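Print this page | E-mail this page

Office Fit-out Working Group
Minutes of the meeting held on February 13, 2020

Present: Usman Naqvi (chair), Joana Correia (minutes), representatives of Kellutov (lighting) and Virk (furniture supply)
Apologies: Ekusari

1. Minutes of the previous meeting
Agreed as a correct record, with one change. Item 4 should refer to the window side of the open office and not to the glass-walled room.

2. Lighting
2.1 Kellutov reported on the light readings taken at desk height. The lowest was 427 lux and the highest 568 lux. The low reading was at a desk under the long structural beam, which blocks part of the light from the nearest panel.
2.2 UN asked whether the panel could be moved. Kellutov replied that the recessed beams fix the panel positions and that a move would mean new cable runs. A brighter tube in the same fitting was the cheaper option. Agreed to try this first.
2.3 The dome pendant lamps towards the rear are on the same switch as the ceiling panels. JC asked for a separate switch so that they can be left off in daylight. Kellutov to price.
2.4 Spare tubes: 20 to be ordered and kept in the store cupboard. The old stock is a different length and should be returned.

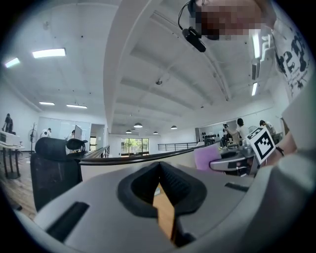

2.5 Glare on monitors was raised again. The meeting preferred turning the desks concerned through ninety degrees – blinds would cut out too much daylight from the large window. JC to mark the new positions on the floor plan before any desk is moved.

3. Chairs and desks
3.1 Virk confirmed that 13 mesh chairs with headrests remain to be delivered under the Skisell order. The delivery note gave the wrong finish for the arms. Virk to reissue it.
3.2 Two chairs already in use have a gas lift that sinks under load. These are covered by the warranty and will be exchanged on the same delivery.
3.3 The white desks are to stay. UN noted that castors are marking the wooden floor and asked for soft castors on all new chairs. Virk to confirm the stem size before ordering.

4. Coats, fans and circulation
4.1 The coat rack by the wall is to be fixed at the base. It tips when loaded on one side.
4.2 Standing fans: cables must not cross the walkway. Fans not needed in winter to go into store until August.
4.3 The route along the dark railing is to be kept clear of desks, bags and boxes. The required width is on the fire plan. UN to check it against the furniture layout, which was drawn from an older survey.

5. Printer position
Ekusari had asked in writing for the printer to be moved nearer to the glass-walled room. JC said the floor sockets there are on a full circuit. Deferred until Kellutov has looked at the board.

6. Actions
Kellutov – replacement tube (2.2), price for separate switch (2.3), check of board (5)
Virk – delivery note (3.1), chair exchange (3.2), castors (3.3)
JC – floor plan (2.5), order for tubes (2.4), coat rack (4.1)
UN – walkway width (4.3)

7. Any other business
None.

Date of next meeting to be circulated by JC.

Last updated by J. Correia, version 2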